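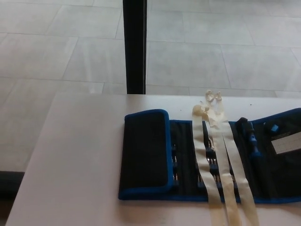 Briteck Opens $600 Fall Giveaway With Bravmont and Jeon

FOR IMMEDIATE RELEASE
August 31, 2025

Briteck is giving away a $600 prize package this fall, together with partner brands Bravmont and Jeon. Entries open now. Free to enter, no purchase needed.

One grand prize winner gets a $600 bundle – store credit from all three brands, to spend however they like. Another 23 runners-up get a $70 Briteck gift code each. Codes work on sale items too, shipping not included.

How to enter

Go to the giveaway page on the Briteck site, fill in name and email, hit submit. One entry per person. Want extra entries? Sign up for the Bravmont or Jeon newsletter, one bonus entry for each. Unsubscribe any time, entries still count.

Open to residents of the 48 contiguous states, 18 and over. Sorry, Alaska and Hawaii – shipping terms with one of the partners got in the way, we are working on it for the next round. Employees of the three companies and their households can't enter.
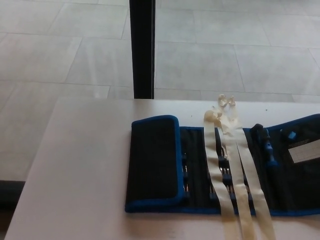

Fabric tool roll, black with blue trim.

Winners and dates

Entries close in early October. Winners drawn at random by Drirkska, the outside firm handling the drawing, and notified by email. Check your spam folder. Winners have to reply before the deadline in that email or a new name gets drawn. Briteck will never ask for a card number or a fee to claim a prize. If you get a message like that, its not from us.

Last year's giveaway was Briteck only, with a single prize. Readers asked for more chances to win, so runner-up codes were added and two partners came on board. A smaller holiday giveaway is planned as well, details to folow.

Full rules are posted on the giveaway page. Press questions and requests for partner logos go through the contact form on the Briteck site, subject line "Fall Giveaway".

###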